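3.2 Sorting and labelling of garments

Garments were collected from donation bins in Hemcombe and brought to the sorting room in closed bags. Of the 2,000 items received, 1,738 were kept for the study. The rest were shoes, bedding and single socks, which we did not record. Each garment was taken out of its bag, laid on a flat surface and left as it fell until the sorter had looked for a size label. Only then was it spread out and checked for marks, holes and loose stitching.

Tops made up the largest group. In most of them the label was sewn to the inside of the neckband, so the sorter could often read it before the garment was unfolded. Labels that gave both a body measurement and a letter size were entered in two separate columns, and neither was converted to an Australian size at this stage.
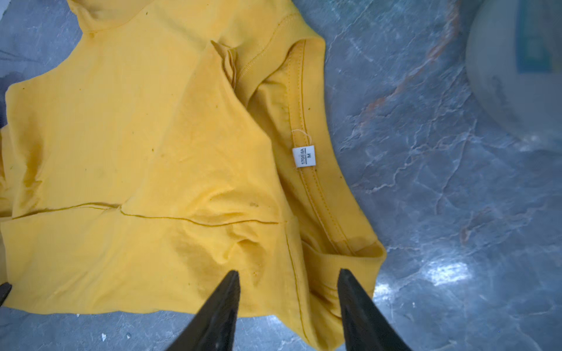

Figure 4. Yellow T-shirt before spreading, with the size label (170/88A, M) on the inside of the collar. Darker patches are visible on the fabric.

Colour was recorded using everyday names. Marks were noted by position only, as we had no reliable way of telling a stain from a damp patch at first handling. Any garment with a darker area was hung on a rack overnight and looked at again the next morning. In total, 478 garments went through this second check. Loose threads near a label were left in place and not counted as damage.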